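Fábrica Vondráček

La Fábrica Vondráček es un antiguo edificio industrial de ladrillo situado a la orilla del río Fodar, en el municipio de Metska. Tiene 2 naves paralelas, unidas por un cuerpo de escaleras, y una superficie construida de 1.178 metros cuadrados. Está protegida como bien de interés local.

Historia

El edificio fue construido para la empresa textil Vondráček, que lo ocupó durante 40 años. Después del cierre de la empresa sirvió como almacén de grano, y en este periodo se tapiaron la mayoría de las ventanas de la planta baja.

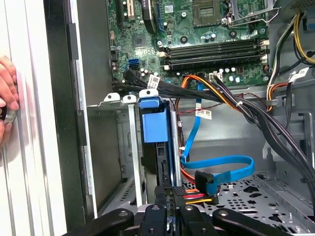

El ayuntamiento adquirió la propiedad y encargó un estudio de viabilidad al arquitecto Radomir Stojanović. El estudio comparaba tres opciones: viviendas, talleres de alquiler y un uso mixto. Fue elegida la tercera, con viviendas en la nave norte y talleres en la nave sur.

Rehabilitación

Las obras comenzaron en noviembre con el refuerzo de los cimientos del lado del río, donde el terreno había cedido. La ingeniera Lakshmi Bhat propuso conservar las columnas de hierro fundido y añadir una estructura de acero independiente para el nuevo altillo – una solución que permite desmontarlo sin dañar la fábrica original.
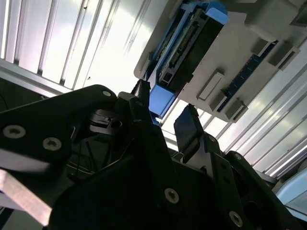
La cubierta en dientes de sierra fue reparada con 900 tejas recuperadas de un cobertizo del mismo solar. Los vidrios de los lucernarios son nuevos, pero mantienen la división antigua. La chimenea no forma parte del proyecto y sigue sin uso.

Véase también

Molino Emo
Arquitectura industrial de Metska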